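Poment Reading Glasses, Four Months In
Posted 8/28/22

I held out against reading glasses for years by buying brighter lamps. Then I salted a cake, and my neighbor Yolandi Kekana, who ate a slice out of politeness, suggested I see somebody.

What I saw was the website of Poment, which sells reading glasses and not much else. I ordered the Haugland in 2.00, in dark brown. They cost $50 and came in a plain mailer with a leaflet in type so small I had to put on the glasses to read it. Clever, if they meant it.

On the face

Light, and a touch wide. I have a narrow head and the Haugland slides when I look down - a drawback in a thing made for looking down. Tightening the arms helped for a week. My sister-in-law Prapai Noiphan borrowed them for a crossword and had no trouble at all, so blame my skull.

The lenses

Very good. Sharp to the edges, and the coating has survived my shirt tails. I read all 907 pages of a history of canals in them without a headache, though I did get sleepy around the locks. Past arm's length everything turns to soup, as it will with any pair this strength. Don't walk downstairs in them.

Looking after them

I used to park glasses on my head, then sit on them. A hard case has put a stop to it. Mine lives on the table with the green check. 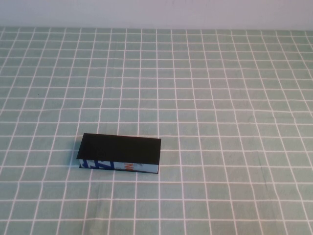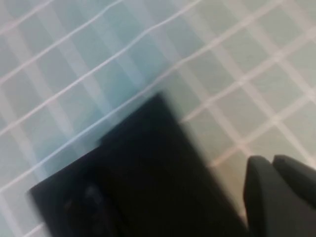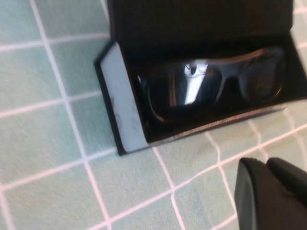
What I'd change

Smaller sizes, please, and spare screws in the mailer. I wrote to ask for one and got a courteous reply offering me ten percent off a second pair.

Would I buy them again? Yes, though I'd try the Feltard first, their narrower model. Yolandi says they make me look like a retired judge. She still won't eat my cake.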